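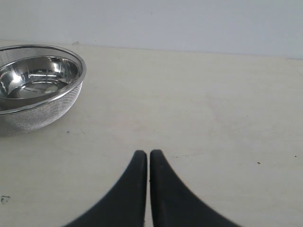
Storing a mesh colander with a steel bowl nested inside

Posted in Kitchen and Housekeeping by Kirsty Entwistle

I am responsible for the shared kitchen at the Buenaventura residence, where 44 residents have use of the same equipment. Our stainless steel mesh colander is kept with a polished steel bowl resting inside it, as shown. The arrangement saves a good deal of shelf space. However, the bowl has twice become lodged after being put away overnight, and a resident has reported a stale smell from the mesh. Is it acceptable to store the two items together, and is there a recommended way to separate them when they stick? I would also welcome advice on cleaning the area where the mesh meets the rim.

Glenys Sowerby

Nesting is acceptable provided that both items are completely dry. A towel will dry the bowl adequately, but it does not reach water held in the mesh or under the rolled rim. In the teaching kitchen at Plorno we leave colanders upside down on an open rack for 2 hours before they are stacked, and longer in humid weather.

For cleaning, use warm water, dish soap and a soft nylon brush. Brush from the outside first, so that starch and food particles are pushed back toward the inside, and then rinse under a strong tap. Steel wool should not be used, as it can snag fine mesh and will scratch a polished bowl. If the smell persists, soak the colander in warm water with a little baking soda for up to 9 minutes and rinse well.

If the bowl is lodged, do not pry it out with a knife. Hold the colander by its rim, run warm water over the outside only, and turn the bowl gently until it moves. A folded paper towel placed between the two pieces will usually prevent the problem — it should be changed whenever it feels damp.

irum_household

We had the same difficulty and now store ours separately on hooks. The bowl goes in the cabinet with the others. I cannot comment on the smell, but I would check the shelf as well as the colander.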